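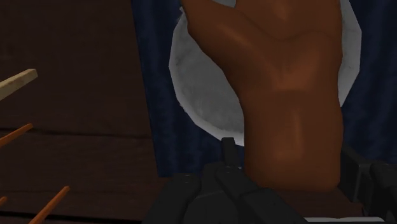 2 min read

Ticket: gripper drifts while operator holds still (sim teleop)
Opened by: Etelka Szalai
Assigned to: Riku Tsuchiya
Component: Mishra bridge, hand tracking input
Status: fix in test

Summary
When I teach the bowl task by remote control in the simulator, the gripper creeps toward the table during pauses. Drift is 4 mm over a pause of 3 seconds. The wrist view stays smooth, with no dropped images. Only position is affected - finger opening tracks correctly.

Steps to reproduce
1. Load the dining room layout with the arm on its pedestal.
2. Start the bridge and clutch in.
3. Move the gripper down over the chair seat until the fingers reach the gray bowl.
4. Hold still. Watch the pose readout.

Expected: pose holds.
Actual: pose creeps until the clutch is released.
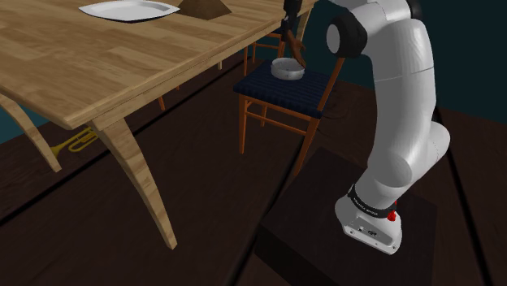 Log notes

Riku: Reproduced on the Skullura build. Not seen with the keyboard input, so the arm controller is probably fine. Please send the raw input file for demo 73.

Etelka: Attached. The clutch was in for the whole hold.

Riku: The smoothing filter expects input at 1000 Hz. Your tracker sends at a lower rate and the bridge fills the gaps by repeating the last velocity. A small leftover velocity then gets added up on every tick.

Workaround
Release the clutch during any pause, then clutch in again before moving. Demos with drift in the hold phase should be recorded again before training.

Fix
Bridge now sets velocity to zero when no new sample has arrived. Rodrigo Robles is reviewing the change. Leave this ticket open until he has run the bowl task on both input devices.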